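Chopsticks, mostly: a chat with the person who runs collection at Drelten

Posted August 31, 2023

She picks up on the fourth ring and says she has 16 minutes, then a call with Patholm. So we skip the weather.

Drelten is small. Five people, one office over a tile shop, and a lot of other people's kitchens. What they make is examples. A person holds a gripper in each hand, does an ordinary household job with them, and the recording goes into a learning system that is supposed to do the job later on a proper pair of arms. She runs the gathering end of it. Asked me to leave her name out, fine by me.

First question, why kitchens.

"Because they're awful," she says. "Everybody puts the oil somewhere different. If you train on one tidy bench in a lab you get a policy that loves one tidy bench."

They did start on a tidy bench, mind you. 700 episodes of it, all shot in the office with the same white board underneath. She calls that set Hasa, after the colour of the folder it lived in, which I didn't follow and there wasn't time to ask. Worked great in the office. Fell over at the first real counter.

"It went for the pattern on the placemat. We'd never shown it a pattern. So that was our fault, start to finish."

The new set is called Espiritu and stands at 1,864 episodes this week. All in homes. She'd like double that by October and doesn't sound sure she'll get it.

What makes an episode good?

"Boring. I want boring. Reach, close, lift, place, let go, and no heroics in the middle. New collectors always rush the close. They see the thing between the fingers and they're already thinking about where it's going."

And the ones she bins?

"Dropped frames, mostly. Or somebody talks to a housemate halfway through and just hovers there for ages. We keep the fumbles though. If you fumble and then recover properly I'll keep that every time, I'd pay extra for it."

Two hands are harder than one, she says, and not by a little. The timing has to line up on both recordings and the collector has to stop treating the left one as a spare. Her own left was hopeless for the first month. She still does a session most weeks, partly so that nobody can tell her the instructions are fine when they aren't.

Which gets us to chopsticks. I'd asked which object she'd ban if she could, and the answer came before I'd finished.

"Thin, roll away, all look the same. Get one standing up and it hides behind the finger. And the tips! The thick end is forgiving, you can be sloppy up there. Grab it low and it swings on you."

She has collectors vary the grip height on purpose now, and the angle the stick starts at. Trays and shallow containers to take them out of or put them into. Any colour, whatever the household has. Same with the tablecloth, leave it on, the busier the better. Pots stay on the stove, she doesn't want anybody clearing up for the camera.

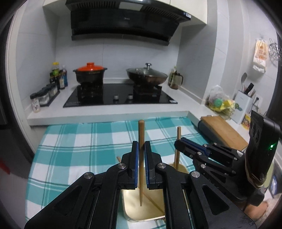

Labelling and the slow part

Recording is quick. Going back through it isn't. Each episode gets a start, an end and one plain sentence, and the sentence is where people get creative. "I had someone write 'elegantly retreive the stick'. No. Pick up the chopstick. That's the label."

Patholm does a second pass and flags the ones that disagree. She argues with about half the flags, loses more than she wins.

Last thing, would she let the finished system loose in her own kitchen?

"For the cutlery drawer, sure. Not near my knives." Then the other line was ringing and she had to go.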